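Do returning production numbers count a transfer's stats from his old school?

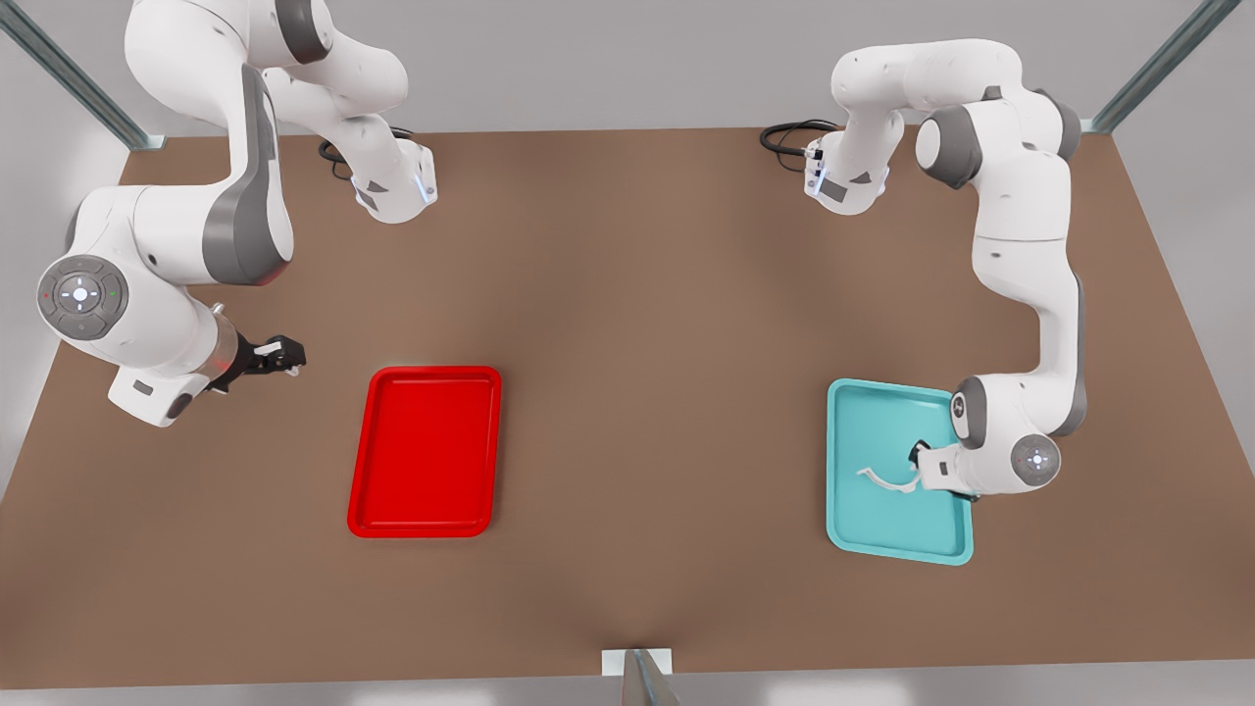
Red tray on the left, teal one on the right.

posted by Gondal_fan, 25/09/2023

Trying to settle something before my league's next round of picks. I keep a spreadsheet on returning production for the college teams I follow, and two sites give me totally different numbers for the same offense. One has our top receiver room bringing back 1,403 yards. The other says 700 and change. Same team, same year.

Only thing I can figure is the transfer. We got a slot guy in February and he had a pretty big season where he was. So does his yardage count as "returning" for us or not? And if it does, does the old school lose it? Also is there any standard for the defensive side, becuase tackles seem like a mess.

Not looking for a lecture on whether the stat is any good. Just want to know what's in the number.

Stania

Depends on the site. No standard. Some count only players who were on the roster last year, so your slot guy is a zero. Others add incoming transfers at full value and take it off the old school. A few discount it if he's moving up a level – usually FCS to FBS – and the discount is different everywhere.

Easy check: take the high number, subtract his yards from last year. If you land on the low number, there's your answer. If you're off by a little, one of them is probably leaving out the bowl game. That one got me for two whole seasons.

For defense, look for whether they use raw tackles or a mix. Mixes normally have tackles, TFLs, sacks, passes broken up, picks. Raw tackles makes a team look great if it brings back two linebackers and no corners. I'd keep secondary in its own column. Snaps are better than any of it if you can get them, but most places charge.

Whatever you pick, use the same source for every team. Mixing is worse than using the bad one.

Jokine

transfers shouldnt count imo. returning means returning. our QB threw for 311 in one game at his last school and then couldnt complete a screen for us

Giro

Agree with Stania mostly. One thing to add – watch out for guys who got hurt. Our back had 1,005 yards two years ago, then missed all of last season. Shows up as nothing in returning production, since it only looks at the prior year. So the team looks like it has no run game when it's got a starter back. I put those in by hand with a note.

Same with redshirts who played a couple games. Tiny number, could be your starter.

Also check the date on the page. Some of these get built after spring and never updated, so anybody who left in the second portal window is still on there. Had a safety listed for us who'd been gone for months. If there's no date on it I skip teh whole thing.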